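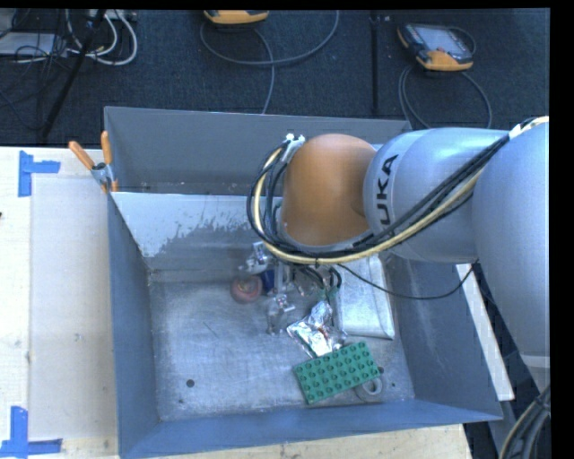 How to sort a mixed box of screws, nails and fixings

Most sheds and garages have at least one tub of mixed fixings in them. Sorting one takes an evening, and after that you can find a screw without tipping everything out on the floor. The steps below are for a tub of ordinary household size. For anything bigger, split it into batches and do one at a time.

What you need

A large shallow tray or an old baking sheet
A magnet, with a plastic bag to put it in
A ruler marked in millimetres
Jam jars, takeaway tubs or a small drawer cabinet
Sticky labels and a permanent pen
A stiff brush and a dustpan
Thin work gloves

Step 1. Empty the tub onto the tray

Tip out a couple of handfuls at a time. Pick out sawdust, bits of wall plug packaging and anything broken. Wear the gloves for this part, as old tubs often have blades and bits of glass at the bottom.

Step 2. Pull out the steel

Put the magnet inside the plastic bag and pass it over the tray. Hold it over a second container, turn the bag inside out and the steel drops off. What stays behind on the tray will be mostly brass, aluminium, plastic and some kinds of stainless steel. Keep these apart from the start. Brass screws are dear to replace and get chewed up if they are used by mistake in hard timber.

Step 3. Sort by type

Make a pile each for wood screws, machine screws, nails, nuts, washers and wall plugs. Wood screws have a pointed end and a coarse thread. Machine screws have a flat end and are the same width all the way down. If you can't tell what something is, put it in an "unknown" jar and carry on.

Step 4. Sort by size

Lay one screw of each length against the ruler and leave it there as a guide. Countersunk screws are measured over their whole length, and round-headed ones from under the head. Don't be too fussy. Short, medium and long is enough for most people, and you can split a jar later if it fills up.

Step 5. Throw out the bad ones

Bent nails, rusty screws and any screw with a worn head should go. Put them in a metal tin and take it to the scrap metal skip at your local tip. My last tub, from the old workshop at Ploltness, held 1,044 pieces, and a good part of that was scrap.

Step 6. Label and store

Write the type and the length on every jar. Tape one of the screws to the outside if you like. Keep heavy jars on the lowest shelf, and leave a small empty tub on the bench for odds and ends. Sort that one when it is half full.

Last updated: Apr 7, 2020

2 comments
1,587 shares

Related guides
How to choose the right wall plug
Getting a stuck screw out of old timber
Putting up a shelf on a plasterboard wall
Cleaning rust off hand tools
Setting out a small workbench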